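About > Who we are > How we work

About Plunetti

Plunetti writes and checks operating rules for robots that work in kitchens, serviced apartments and small hotels. We don't build robots and we don't sell them. Our clients are the people who own the arms, the people who own the buildings, and now and then an insurer who wants to know what both of them agreed to.

The business was started by Lionel Ackroyd after a long stretch in plant maintenance, where he had been the one holding the clipboard at lockout checks. He found that the household and hospitality trials he was being asked to look at had plenty of code and very little on paper. One trial had a stop procedure that lived in a group chat. He wrote them a page and a half, they used it, and the next group asked for the same thing.

That page and a half is now the Plunetti House Rules, and it has grown to 36 clauses in 8 sections. The current edition is March 2025. We revise it each August if there is enough to revise, and leave it alone if there isn't.

Where we work

Most of our checking is done on site, in ordinary rooms with the fittings left as they are. We ask clients not to tidy up for us. A stone benchtop with ceiling lights over it, a tea tray, a couple of drink bottles and whatever was left by the sink will show more about a procedure than a bare test bench.

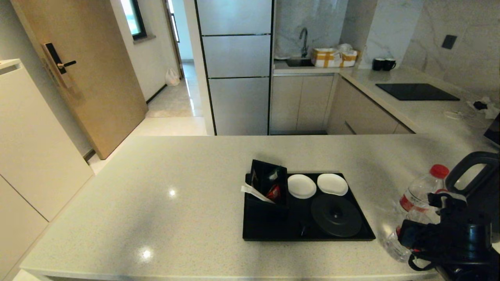 Does a site need to be cleared before an arm is allowed to move?
It depends on what the job is. Section 2 asks for a listed work area, a listed keep-out area and a named person who has looked at both. Items that belong to the job stay put. Anything else inside the reach of the arm is either written on the setup sheet or moved out of reach.

The keep-out area is the part that causes arguments. Operators tend to draw it around the things they're worried about breaking. We draw it around where a person might put a hand, and that means doorways, cooktops, taps and the front edge of any bench where someone might lean. Cables get their own line on the sheet. So does any container that could hold liquid, full or empty.

What the House Rules cover

Section 1 is people: who may start a run, who may stop one and who has to be told. Anyone in the room may stop a run. We have been asked to soften that clause more than once and have declined.

Section 2 is the room, as above.

Section 3 is the arm itself, including mounting, reach, speed limits and the state of the fingers. Wrapped or padded fingers are allowed. The wrap has to be recorded with the date it was put on, and checked before each session for lifting edges, folds and anything picked up from the last job. A wrap that has shifted gets replaced, and the grip settings are checked again afterwards, as padding changes how wide the fingers really are.

Section 4 is approach to surfaces. Benchtops in kitchens often have a thick square edge, and quite a few turn down to the floor at one end. An arm working near that edge can be above the stone one moment and beside it the next. Our rule is slow speed within a set distance of any edge, with the distance written down by the operator and measured by someone else.
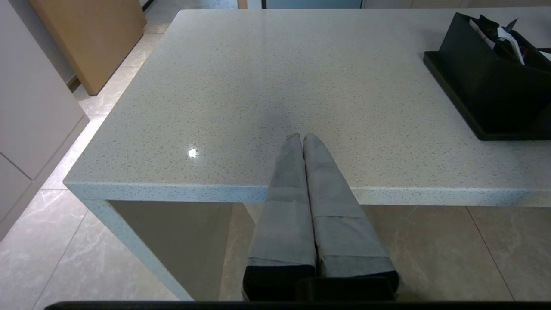 Reading time: 4 minutes

Section 5 deals with light. Polished stone and polished tile both throw reflections, and a bright spot on a pale, speckled top can confuse a camera that worked perfectly well in the workshop. We don't tell clients what lighting to use. We do ask them to record which lights were on, whether the blinds were open, and to repeat the first run if either changes.

Sections 6 and 7 cover records and privacy. If a camera can see down a hallway, the hallway is part of the site and the people who use it have to be told. Footage is kept for 62 days under our standard terms unless there has been an incident, in which case it is held until the report is closed.

Section 8 is what to do when something goes wrong. It is the shortest section. Stop, make safe, write it down, ring the contact on the sheet. Don't restart to see whether it happens again.

Who uses them

The first outside group to adopt the rules in full was Cimance, which runs serviced apartments and wanted one procedure for every floor. Grorkby came next. They work with an older kitchen fit-out and asked for a version that could be read standing up, so there is now a wall card. The project known as Ông, which looks at tea service and table setting, uses sections 1 to 4 and its own records system. We're happy with that arrangement and we say so on their certificate.

To date we have signed off more than 2419 setup sheets. We have also sent a fair number back. The usual reasons are a missing name, an edge distance that has been copied from the last site, or a stop button that was tested by the same person who installed it.

How a check runs

We arrive with a printed copy of the client's own procedure and follow it as written. If a step can't be followed, we stop and note it - we don't fill the gap from experience. After that we watch the operator do a session the way they normally would, and compare the two.

The written report goes to the operator and the building owner at the same time. We won't send it to one ahead of the other. Findings are marked fix before next run, fix before next review, or comment. A comment needs no reply, though most people send one.

Working with us

We are a small office and we book site visits in order of request. The House Rules are free to read and free to use inside your own organisation. If you change a clause, please mark it as changed and take our name off that page. Training days are held at the client's site, with the client's own equipment, and everyone who attends has to press the stop button at least once.

Questions about a clause should quote the clause number and the edition. Lionel still answers the ones on section 1 himself.

14 shares | 3 comments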